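Ticket 3324: Dryer No. 1, door and lint filter inspection
Apr 23, 2024
Status: Open

A resident reported that the door of Dryer No. 1 in the Warnden laundry room must be pushed twice before a cycle will start. The unit was taken out of service pending inspection.
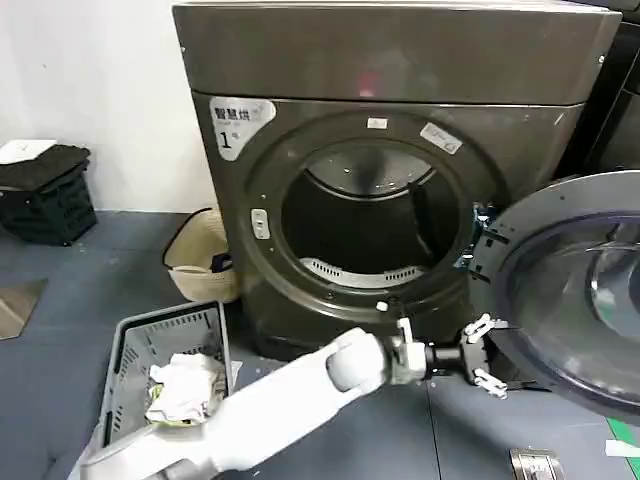 Judit Pálfi
Facilities Support Coordinator

The door opens fully to the right. The lint filter at the bottom of the drum opening was checked for buildup and reseated. The fault remained after reseating, and the filter has been ruled out as the cause.

Log entry 2. The door was closed from the lower edge of the ring and then from the middle. The cycle started on the first attempt only when pressure was applied at the middle. This suggests a slight drop at the hinge.

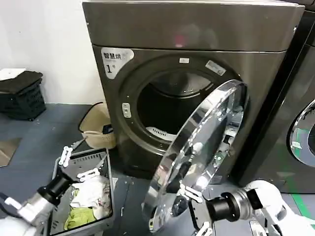
The hinge screws are to be tightened by the service contractor, Bagheri, under work order 1134. Staff should not adjust them.

Yvette Beaulieu has asked that the door glass be inspected for cracks during the same visit.

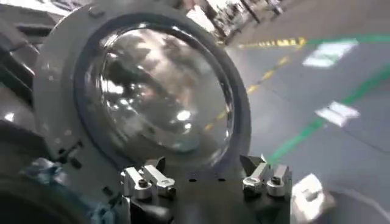 Residents may use the remaining dryers in the meantime. The out-of-service notice is to stay posted until Bagheri confirms the repair in writing. Next review of this ticket: June.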